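Worktop robots: what to sort out before the trial week

By the Tatcombe Kitchen Page, January

We use cookies to remember your settings. Carry on reading to accept.

Ukico now hires out its two-armed kitchen helper for a five-day trial. A few things make the week go better.

Clear the worktop first and wipe it down. Put out plain mugs with a proper handle and stand them upright, well apart. Keep anything over 700 g out of its reach, and start at the slowest speed.

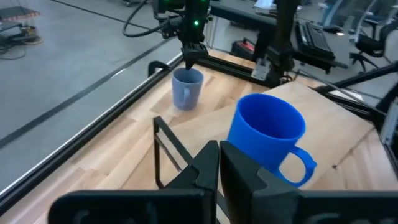
Mugs set out for the two arms, the blue one on the raised board.

Leave at least 300 mm between the mugs and the edge of the table. Use plastic for the first day. Tie cables back where people walk. If a grip keeps slipping, clean the fingertips with a damp cloth and dry them before trying again.

Hire includes delivery as far as Woltthorpe. Ask about the deposit, as ours was more than the hire.

Comments

ruggiero_fan: Does it cope with espresso cups? Mine are tiny.

Pat44: We had trouble with thick handles. Turning them sideways helped.

mopbucket: Too dear for me, but the cable tip is a good one.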